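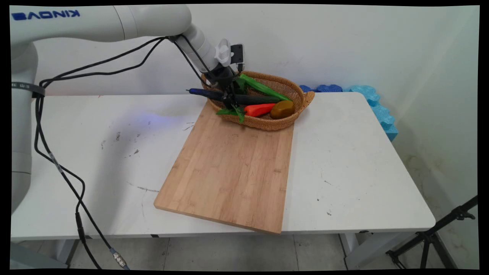

Notebook, October, room 302, from 14.00

Greengrocery again. The Navdale basket is back on the bamboo board, board set skewed on the white table because it will not sit square with the leg that wobbles. Packed it by hand twice and disliked both. Leafy bits hang over the rim whatever I do, and the chilli always ends up at the front looking pleased with itself.

Shopping list for the pretend market: the Treruslow set was sold as 12 pieces and I can find seven. The Ghumman stuff is better made but somebody has an idea of what a potato costs that I do not share. Petty cash form gone to Trandamgate, where it will ripen.

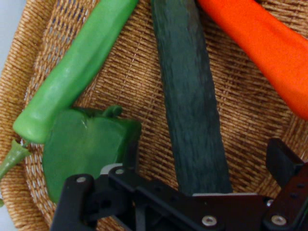 Carrot, cucumber, the pale green long thing and the pepper, in the wicker.

Still no agreed name for the pale green long thing. Labels so far: courgette, chilli, "other". Whoever wrote "other" please own up in the margin.

To do: wipe the table (specks), find the lid of the veg box, try some 5 mm felt under the board.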